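Barnside Splits Robot Purchase Into Two Stages, Puts Simulation First

Saturday, December 14, 2024

Barnside has approved a two-stage plan for adding mobile manipulators to its furnished-apartment servicing operation, with simulation work funded ahead of any hardware order. The plan sets aside money for software licenses, compute time and room modeling in the first stage. Robot purchases fall in the second stage and will need separate approval.

The company began comparing equipment in October, when it asked Sismont and Hirketti to quote on two-armed mobile units able to open drawers and clear counters. Both suppliers returned prices for a base machine. They differed mainly in what was left out: Sismont listed grippers and spare batteries as separate lines, while Hirketti included grippers but charged for on-site commissioning.

Under the approved plan, each candidate configuration will be run through the same set of simulated rooms before a purchase order is drafted. The integrator, Malhotra, is building the rooms and will hold the models for both stages. The contract allows for 2412 simulated trials in the first stage, of which 1272 are reserved for drawer and cabinet tasks.
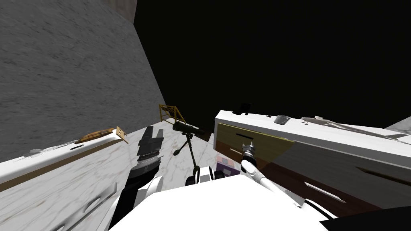
Simulated view from atop a two-armed robot, with the right gripper in front of an olive drawer front.

Drawer tasks received the larger share as handle type has a direct effect on gripper cost. A simple gripper is cheaper to buy and maintain, but the planners want evidence that it can work with both slot and bar handles before ruling out a multi-fingered model. Mixed configurations – a different gripper on each arm – are also being priced, although they increase the number of spare parts to be stocked.

Floor clearance is the other item under review. Apartments in the program often contain freestanding objects that a mobile base must pass without contact, and the width of the base determines which units can be served at all. Barnside has asked both suppliers for turning dimensions with the arms extended as well as folded.

The second-stage budget covers 2 robots, chargers, a service agreement and operator training. Delivery would be to a single site, with any further units treated as a new purchase. The service agreement is quoted for 5 years. Barnside said the supplier decision will follow Malhotra's written report on the first stage, and that neither quote has been accepted.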